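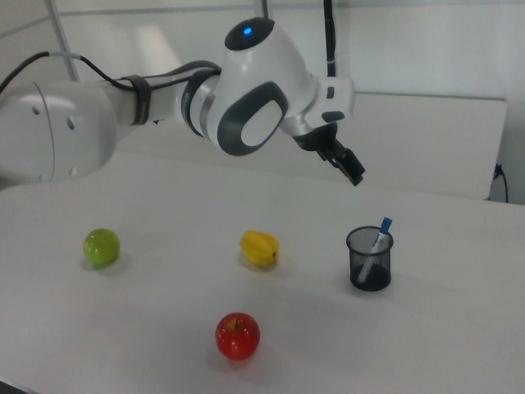
oiling_loud
Anyone else got the new Plolmont album yet? Four plays in and I'm hooked. The drums are massive and the slow one at the end gave me goosebumps!

TuTooHeavy
Sorry, can't agree. Side one is great, then it's all keyboards – I miss the racket of Prindotden.

oiling_loud
But the keyboards ARE the good bit :)

cheng_en_m
With Tu on this one. Saw them Tuesday and the old songs got the biggest cheer by miles. Is the vinyl really only 1,000 copies?

TuTooHeavy
2,000, I think. Mine's numbered 1,361 anyway.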